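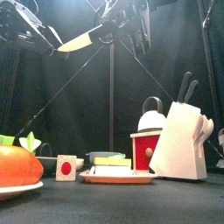

Kitchen knife with pale blade and black handle.

## Seltham Storage Block

The Seltham is a countertop block for household knives, supplied by Mondenura. It accepts blades up to 300 mm long and is sold assembled. Each block is inspected at the Tredetthorpe workshop before dispatch.

| Item | Detail |
|---|---|
| Height | 26 cm |
| Order code | 593 |
| Guarantee | 24 months |

Knives should be clean and fully dry before storage. The block is wiped with a damp cloth and must not be immersed.

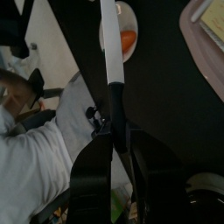
**Can the block be kept beside a stove?**
It should stand well away from direct heat and steam.

Trade orders are handled by Jucélia Pimentel. Orders received by noon on Friday are dispatched the following week.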